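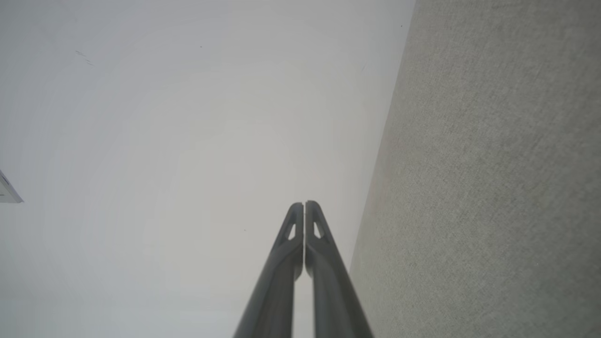
Fig. 1. Plain white ceiling.

Week 4: Looking up (ceilings, plaster and who paid for it)

I said last week that I'd put the notes up early and then I didn't, sorry. You'll need them before the Natstead trip, so please do read them through at least once, even if it's on the coach.

We spend most of this course on walls and floors, and students tend to come out of it able to date a floorboard but with no idea what was over their heads. I was the same! My own tutor had to tell me to stop writing and look up.

Start with the fact that for a very long time most rooms had no ceiling in our sense. You looked up and saw the underside of whatever was there: rafters if you were in a hall, joists and boards if somebody slept above you. The hall at Gratton, with parts going back to 1220, was open to the roof, and smoke from the hearth in the middle of the floor found its own way out. If you've read the Gratton accounts in your pack, look again at the entries for cleaning soot off the beams. They come round every May and I find them oddly cheering.

Once chimneys move to the wall, you can put a floor across the hall and get a room upstairs. And once you have people walking about above you, dropping dust through the gaps in the boards, you start to want something in between. Laths (thin strips of split wood) get nailed across the joists, and wet plaster is pushed up against them. Some of it squeezes through the gaps, curls over on the far side and sets hard. We call those lumps the key, and they hold the whole thing up. When an old ceiling sags, it's very often the key that has snapped.

What goes in the plaster? Lime, sand and animal hair. The hair stops it cracking as it dries. Goat is good, cow is fine, and horse is argued over by people who care about these things far more than I do.

Now for Natstead, where the big saloon ceiling was finished in 1734. It's all shells and fruit and ribbon, and it was meant to be seen by candlelight, from below, by guests who'd had a good dinner. Try to picture it that way. Under electric light it looks a bit flat. The small rooms at the back, where the servants worked, have flat limewashed ceilings with no moulding at all, and I'd like you to spend as much time in those as you do in the saloon. Limewash was cheap, it threw the light about, and you could slap on a new coat each spring.

Two things to take with you: a soft pencil and a small mirror, so you can study the plasterwork without getting a stiff neck. Please don't lie on the floor. The house has asked me to say so.

Reading before we go: the Vasiliu chapter on lime (skip the chemistry if it puts you off) and pages 2 to 20 of the Natstead guidebook. The Landotetti essay is optional but it's good on why grand ceilings went out of fashion.

Sketches and a page of notes are due on the Friday after the trip. Scruffy is fine, as long as I can read your labels.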